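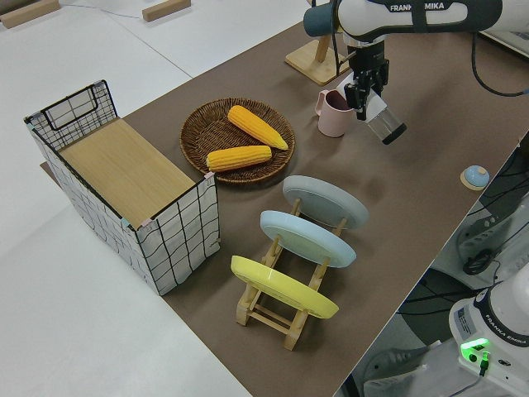 Drodora opens July intake for shared robot bench program

2025-05-04

Drodora will take bookings from July for its shared robot bench program, aimed at small food service and housewares firms that are planning their first equipment purchase.

Under the program, a firm pays $2,199 for a block of bench time and brings its own handling tasks. Typical work includes cups, plates, dish racks and baskets. Drodora staff set up the table, run the arm and hand over a written report covering cycle times, gripper choice and floor space.

The fee is credited in full against any equipment ordered through Drodora or its leasing partner, Vondard, within the same financial year. Extra hours are charged at $380 each.

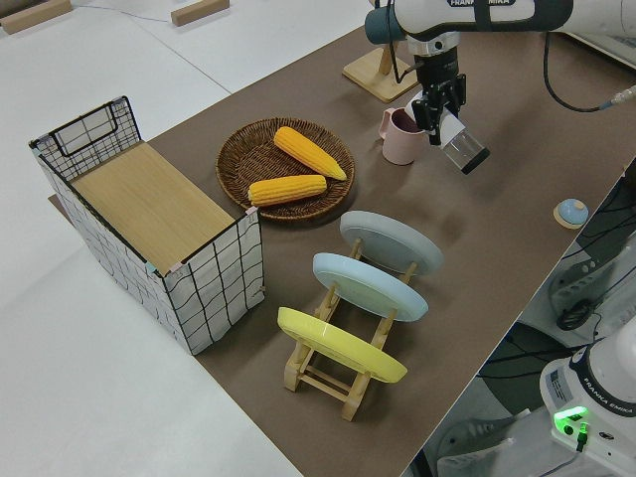

Firms can ask for a budget worksheet with the report. It sets out the purchase price beside the items that are often left off a first quote, such as mounting, cabling, guarding, spare gripper fingers and operator training. A lease version of the worksheet is also available.

A site visit to check power and floor loading can be added for $600. Travel outside the metro area is quoted separately.

Bookings are taken through the Drodora sales office. Firms should send a short task list and the dimensions of the items to be handled.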